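# The Long Way Back to Gethin

I was late to Gethin the first time around. By the time a friend pushed their debut on me in the back of a very cold van, the band had already put out a second record, fallen out with their label and gone quiet. So when the third one turned up in March with no warning and a cover that's just a gray square, I bought it twice (once on vinyl, once by accident).
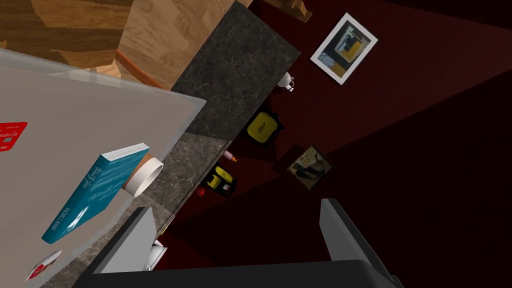 It's called *Stener*, and I've had it on more or less constantly since. My first reaction was a bit of a sulk. Where were the big guitars? Where was that ridiculous organ sound that made the debut feel like a wedding in a submarine? The opening track, "Drirer," takes a full minute to do anything at all, and then what it does is a bass line and a cough. A cough! They left it in!

But I kept going back, mostly while cooking, and somewhere around the tenth listen I stopped waiting for the old band to walk in. The songs are short and they lean on each other. "Salt Ladder" ends on a chord that doesn't resolve until the next one starts, so putting the thing on shuffle ruins it completely. The drums sound like they were recorded down a hallway. The singing is lower than it used to be, and a lot less sure of itself, and I like it much better that way.

It doesn't all work. Side two has a spoken piece about a ferry timetable that I now skip every time, and the closer runs out of ideas well before it runs out of tape. I'd also have put the single, "Kinder Weather," much earlier, since it's the only tune here my sister could hum.

Zerkora, the tiny label that put it out, pressed 1,000 copies and numbered them by hand. Mine is 3,369, so either somebody was having fun with the pen or my math is worse than I thought. The sleeve has no lyrics and no thank-yous, just a list of the amps they used and which ones broke.

I caught them on the tour as well, in a room with a pillar right where you'd want to stand. They played the new album straight through, ferry timetable and all, then 2 old songs for the encore. The crowd went nuts for those, of course, and I yelled along with everybody else. On the drive home, though, it was the cough and the bass line I had stuck in my head, and I put the record on again as soon as I got in, coat still on, with the volume down low for the neighbors.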